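4.2 Gripper build and home recording

The hand-held gripper was built at a shared workshop, on the same bench used for the Skodar arm described in Section 3. The fingers are flat plates with a slot along their length, which saves weight and lets the pad position be changed with a single screw. A blue rubber pad is fixed to the inner tip of each finger. We tried harder pads from Hapeta first, but they slid on smooth cloth and we dropped them after 2 weeks. The final tool weighs 600 grams with the camera fitted. Parts for one pair cost 69 dollars, not counting the camera.

Recording took place in ordinary bedrooms, with one tool in each hand. We did not clear the rooms beforehand. Clothes, bags and boxes stayed where they were, and the operator chose a garment from the bed and approached it from above with the jaws open (Figure 5). Jeans were the hardest item to grasp – thick seams pushed the fingertips apart, and torn areas caught on the pads.
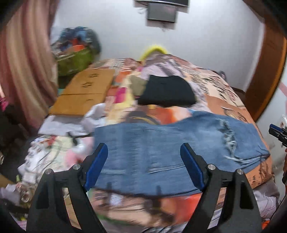 Figure 5. Open jaws above a pair of ripped jeans, seen from the camera on the tool.

One workshop member, commenting on an early draft, objected that a slotted plate would flex under load and that the pads would no longer meet squarely on heavy cloth. We measured this on the bench. With a folded towel between the pads, the tips spread slightly at full grip, and the effect was larger on plates cut from the thinner stock. All later tools use the thicker stock.

Nearly 1000 grasps were recorded this way before the first pad replacement. Worn pads were changed in pairs, and the opening width was set again with the Vadix gauge after each change. Readings taken before and after a session were stored with the recording, so that drift in the pivot joints could be corrected later. The Bramerix logger was left running between grasps, and idle stretches were removed by hand.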